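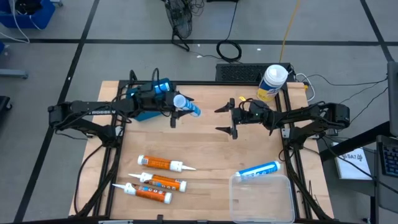 Figure 1. Two-arm station, sorting task, with one tube held in the left gripper.

Handout: Sorting with two arms

Welcome to the part of the course where you get to drive! Up to now you've been moving simulated arms around on a laptop, and they never drop anything you didn't tell them to drop. The station in Keldale lab is a lot less polite, and a lot more fun.

The task

Tubes go in the clear container. Caulk cartridges go in the teal bin. The wipes canister stays where it is, and a run in which either arm knocks it over doesn't count. Start every run with both grippers open and the arms folded back. You may use either arm for any object, and you may pass an object from one arm to the other. Handovers are worth trying early, even if they feel clumsy for the first dozen attempts.

Each team turns in 50 good runs. Save them to the Leltum folder under your team name, and keep the bad ones too, in a subfolder called rejects. We will use them in Unit 6.

What to watch for

A tube is round, so it rolls when a fingertip touches it off center. Come straight down over the middle with the fingers wide, close slowly, then lift. If you come in from the side you will chase it across the planks, and your run will be mostly chasing.

Cartridges have a nozzle. Decide before you move whether you're grabbing the body or the neck, and do it the same way all session. Last year's class mixed the two freely and the Doda policy they trained hesitated over every single cartridge — fascinating to look at, terrible at sorting.
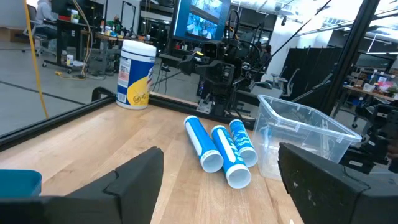
Wrist view and overhead view disagree more often than you'd expect. From the wrist, tubes lying close together can look like one wide object, and your own fingers cover a good part of the container. Get into the habit of checking overhead before you close, then trusting the wrist for the last little bit.

Logging

Last year's set came to 815 runs, and 239 of them had to be thrown out for missing notes. Please write the notes! One line is plenty: which arm, which object first, anything odd. "Left arm, tube first, slipped once" is perfect.

Before next time

Read the Montes chapter on grasp planning, sections 2 and 3. Bring one run you're proud of and one you can't explain. The second kind usually gets us the better discussion.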